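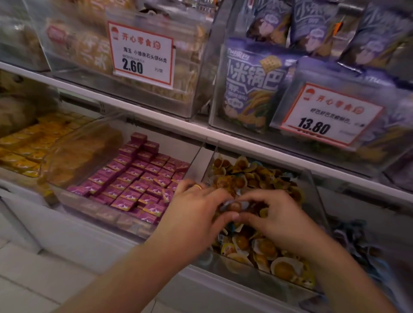 The long way round the sweet counter

Pick-and-mix was meant to be finished years ago, and yet walk into the Minditz supermarket at Clendon at half past four on a school afternoon and you can hardly get near it!

I grew up on this stuff. My pocket money went on it every week, weighed out on a scale with a dented tin pan, and I can still tell you which end of the shop the aniseed was kept at (the far end, next to the firelighters, and you could taste it). So when I heard that loose sweets, biscuits and wrapped cakes were selling better in our part of the country than they had in a generation, I went off to find out why, with a paper bag in my coat pocket just in case.

I began in Larkow, where the old market hall has a stall that sells nothing over the size of a walnut. It carries 337 kinds of sweet, and the full list is pinned up behind the till in tiny handwriting, with crossings-out wherever a maker has closed. Some of them are marvellous. There is a barley drop with a thread of lemon through it, and a chewy violet square that tastes like the inside of a grandmother's handbag, in the best way. There's a liquorice comfit so hard that the stallholder warns people with crowns. I bought a quarter of each, which was too much, and ate the lemon ones on the train.

The stallholder told me that choosing is half of what people pay for. A ready-filled bag at the same price sits there all week. Put the same sweets out loose and people will stand for ten minutes, swapping one thing for another, putting a toffee back, going round again. Couples argue in whispers. Children are far quicker than adults and far more sure of themselves.

From Larkow I took the bus to Roussel, and this was the part I'd been looking forward to most. Roussel is a boiled-sweet town. It had eleven sugar works at one time and has one now, in a brick building by the canal, and the smell reaches you well before the gates do. Inside, the syrup is cooked in copper pans and tipped out on to a steel table, where it lies in a great glassy sheet. Then it gets folded, and folded again, and pulled over a hook on the wall until it turns from amber to a silky white. I could have watched all day. They pull by hand for the humbugs and by machine for everything else, and the people who work there will tell you at length that they can taste the difference. (I couldn't, but I had a very good time trying.)

On a busy day they make 2,000 bags' worth, and in September, when the Christmas orders begin, they put on a second shift that starts at five in the morning. The wrapping machine is older than anybody working on it. It twists both ends of the paper at once with a noise like knitting needles, and when it jams the whole room stops and someone goes in with a wooden spoon.

Wrapping is a bigger subject than I'd expected. A boiled sweet drinks up water from the air, and left bare on a damp day it goes tacky by teatime and welds itself to its neighbours. The twist of paper keeps it dry. It also makes the sweet look like a present, and I think that matters quite as much. There are 54 designs in the works' old pattern book, among them stripes, thistles, a rather cross-looking swan, and I was allowed to turn the pages with clean hands.

The plastic worries them, as it should. Waxed paper is coming back for the humbugs this winter, and if it holds up the fruit drops will follow. It costs more and it tears if you look at it wrongly, but it rustles beautifully.

My last stop was home, and the Clendon sweet fair, which fills the corn exchange for one weekend. It sold 860 tickets last time and ran out of fudge before lunch. Go early. Take cash for the smaller tables, and take a bag with a flat bottom, as the coconut ice doesn't like being tipped. The Roussel people usually set up just inside the door, with the hook screwed to a post and a batch on the go, and if you ask nicely they'll snip you off a piece while it's still warm.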